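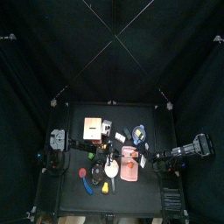 October
Posted by the Briltby school kitchens team
Print this page | E-mail this page

Plate waste: what we found when we weighed the bins
Speaker notes, long version

OPENING

Hello, thanks for having us, housekeeping if the chair hasn't done it (fire door, loos, where the tea is).

Who we are - school kitchens in Briltby, small team, mostly cooks. Not researchers. Say that early, people ask about method and we can only answer so far.

Ask the room: who here has scraped plates this week? Wait for hands. Who has looked in the bin afterwards? Fewer hands usually. Go straight on, don't milk it.

What the talk is about: food that gets cooked, served, paid for and scraped off. Not peelings, not stock gone off in the fridge. Those are a different talk and we're not giving it.

WHY WE STARTED

Price of everything. Veg bill up, bread bill up, bin collection charged by weight now. Someone in the office asked why the food bin at Rothe cost more than the one at the big school up the road. Good question. We had no answer.

Rothe is the smaller of the 2 schools in this. One hall, one hatch, two sittings. Pernis is the bigger one, own dining room, proper counter. Same menu at both, same supplier, same recipes off the same cards. So you'd expect the same sort of waste per child. No.

Don't give the answer yet. Let them guess.

HOW WE WEIGHED

Keep this short, people glaze over.

Three tubs at the scraping table. One for veg and salad, one for main, one for pudding. Scales under the table. Kitchen staff read the scales at the end of each sitting and wrote it on a sheet. Sheet went on a nail. That was the system.

Children scraped their own. We thought about having staff do it and the queue would have been out to the playground.

Things that went wrong - mention at least one, it gets a laugh and it's fair to say:
- gravy. Counts as main, goes in everything
- yoghurt pots in the pudding tub, had to fish them out before wieghing
- one sheet lost, whole sitting gone, left it blank and didn't fill it in from memory
- scales switched themselves off to save the battery, so first reading some days was a nought

Total meals served over the stretch we measured: 2,469. Both schools together. Write it on the flipchart, it comes back later.

If asked about children who bring packed lunch - not in the figures. They scrape into a seperate bin and we left it alone.

WHAT WE FOUND

Main course - less than we feared. Fish day good, roast day good, the bean bake poor. We all knew about the bean bake.

Pudding - next to nothing. Pause.

Veg and salad - most of it, by a long way, both schools. Within that, cooked carrots the worst of the lot. Raw carrot sticks hardly came back at all. Same carrot, same sack, same morning. So when someone says children don't like carrots, ask which ones.

Peas in between. Sweetcorn fine. Cabbage, well.

Then the difference between the schools. Rothe threw away a lot more veg per child than Pernis. Possible reasons people give us from the floor, take a few:
- fussier children (no, same town, brothers and sisters moved between them)
- worse cook (please don't, she may be in the room)
- smaller helpings at the big school (we checked the spoons, same spoons)

What it was: time. Second sitting at Rothe had a much shorter run at lunch by the time they had queued. They eat the main, they eat the pudding, veg gets left. Put the clock up against the tub weights and it's plain as day. First sitting at Rothe looks just like Pernis.

Stress this. Nothing wrong with the food. They ran out of lunch.

WHAT WE CHANGED FIRST

Moved the start of the second sitting to 12.40. Sounds easy. Took half a term of emails - playground duty, PE in the hall after, the music lesson that had always been there. If you take one thing back to your own school, go and talk to whoever does the hall timetable before you touch a recipe.

Second change, raw sticks alongside the cooked veg, child picks. Some pick both. Fine.

Third, veg first in the line, ahead of the main. Plate's empty at that point, child's hungry, server asks "how much" and not "do you want". Small change in words. Servers found it odd for a few days then stopped noticing.

Things we tried that did nothing:
- posters. Lovely posters. No change
- stickers for a clear plate. Up for a week, then down again, and a couple of parents wrote in to complain about pushing children to clear plates. Fair point, we stopped
- renaming dishes. "Dragon beans". Same beans in the tub

TASTING TABLE

Best part for the little ones so give it time.

Small table by the door at the start of lunch, one veg, three ways. Raw, steamed, roasted. Try one, walk on. No prize, no chart. Staff eat some too, in view.

With reception class do play food first. They handle it, name it, put it on a tray, pass it round. Then the real one. Ask the room what they would say to a four year old about a carrot other than "it's good for you". You get some nice answers. Ours was the colour game - name everything else that's orange. Keeps them at the table long enough to have a bite.

Roasted won, nearly every time. Costs more oven space. Rothe has one oven. So roasted there only on cold-pudding days. That's the sort of thing you only spot if you let the cook do the menu plan.

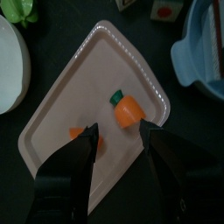

MONEY

Treat gently, people quote this back at you.

Set-up spend came to 3,000 pounds. Scales, tubs, an extra hot cupboard second hand, staff hours for the weighing. Most of that was the hours. Came from the Dondomus fund, which gives small grants to kitchens in our area - leaflets at the back.

Saved on food ordering and bin charges by the end: 1,730 pounds. So not paid back yet! Say so plainly. The kit's bought now though and the weighing hours stopped, so the second year looks better. We think. Not promising.

Don't divide one number by another on stage. Tried it last time, got it wrong, had to correct it in the tea break.

Point at flipchart, 2,469 meals. That's not many. Short stretch, two schools, one menu cycle. A warm spell in the middle too and nobody wants hot dinner in that. Treat it as a nudge and go and weigh your own.

IF YOU WANT TO TRY IT

Cheap version for anyone with no grant:
- one tub, veg only
- bathroom scales will do, stand the tub on a chopping board
- weigh the tub empty first, write it on the side in marker
- note the time the last child sat down. This mattered more than anything else we wrote
- two weeks, then stop and look
- show the sheet to the kitchen before you show it to the head

Last one really matters. At Pernis the figures went to the office first and the kitchen heard about it second hand. Took a while to mend that. Cooks know most of this anyway, they see the plates.

Keep the children out of the blame too. We had a school visit where a teacher read out the tub weight over the hall microphone. Meant well. Half the class wouldn't look up.

QUESTIONS WE ALWAYS GET

Can we have the recipes - yes, cards at the back. Bean bake isn't one of them.

What about composting what's left? Pernis does, Rothe has nowhere to put the heap. Cooked food needs a closed bin or you'll have rats. Worth doing but it doesn't bring the food bill down, so do the clock first.

Free meals children, any different? We didn't record who was who. Wouldn't want to at a scraping table.

Secondary schools? Don't know. Cash and grab-bags, different animal. If someone in the room has done it get them talking and sit down for a minute.

Do portions need to be smaller? Nutrition rules set the portion, can't just cut it. Seconds are allowed. Offer smaller first helping of the main with seconds open, and check with your own advisor.

CLOSE

Leaflets, recipe cards, blank weighing sheet - all on the table by the urn. Take the sheet, photocopy it, change it.

Collect the flipchart pens, they're the hall's.

Print this page | E-mail this page

Recent items
Autumn menu cycle: what's in and what's out
Blank weighing sheet to copy
Second-hand kitchen kit, wanted and offered
Dondomus small grants: how to apply
Pernis kitchen open morning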